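Speaker notes - Moving a small library without closing it
Branch services day, afternoon session, 23 minutes plus questions

Opening

Say who I am: Tegwen Griffiths, branch lead at Sudport until the move, now at Brestach. Thank Malathi Unnithan for the slot. Ask for hands - who has a move coming in the next two years?

Main point up front. We moved 3231 items from one building to another and kept lending the whole time. It was slower than closing for two weeks would have been. I would still do it the same way, with two changes, and I'll get to those.

Slide 2 - The old building

Keep this short. One room, one office, a back door that stuck. Lease ended in May. The new space is 200 steps down the same street, and people assumed that made it easy. It didn't help as much as you'd think. You still have to pack every shelf, and short trips mean more of them.

Slide 3 - Weeding first

We started with what we weren't going to take. Ankit Kanaujia ran the report on anything that hadn't gone out in four years. Staff then walked the shelves with the list. Local history was exempt. So was anything a reader had asked us to hold on to.

Mention the argument over the large print westerns. We kept them. They went out again in the first week.

Pause here. Someone usually asks about the withdrawn stock. Most went to the Patus sale shelf, the rest to recycling.

Slide 4 - Numbering

Each box got a bay number and a shelf letter, on two sides and never on the lid. Boxes get stacked and you can't read a lid. We used 225 boxes and reused them as they came back empty.

Fiction went first and went in order. Children's books went last, on one morning, so that story time only missed a single session.

Slide 5 - The catalog

This is the part I would change. We set the location to "in transit" box by box, and that was too much scanning for the people we had. Sreekumar Thevar from the Kamath branch told me later that they change a whole bay at once and accept that it will be wrong for a few hours. Do that.

Holds kept working. Pickups stayed at the old desk until the day the desk moved.

Slide 6 - Telling people

A sign on the door, a slip in every book that went out, and a line at the bottom of the overdue notices. The slip worked best. The website was wrong for a week and we heard about it.

Second thing I would change: put the new opening hours on the slip. We only put the address.

Slide 7 - Furniture and small things

Shelving was done by contract. Tables and desk supplies we did ourselves. Tormod Åberg measured every table before it went, and one still wouldn't go around the corner by the restrooms.

Go for pale tables if you get a choice. Book covers are easier to read on them and the room feels lighter in the winter. Check for cable holes before you decide where the outlets go.
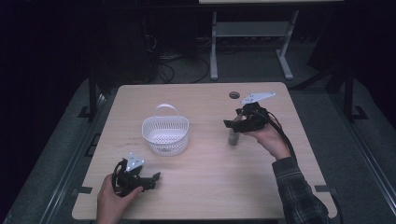
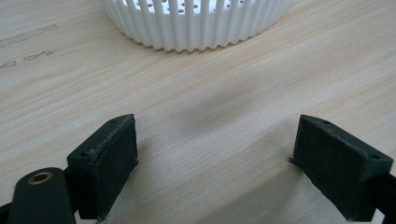

Slides 8 and 9: pale tabletop with white plastic container, two views.

Slide 10 - Costs and questions

Figures are on the handout, don't read them out. Say that overtime was the biggest line after shelving.

If there are no questions, ask Malathi about her own move. If time is short, skip the costs and go straight to questions. Handouts are on the chair by the door.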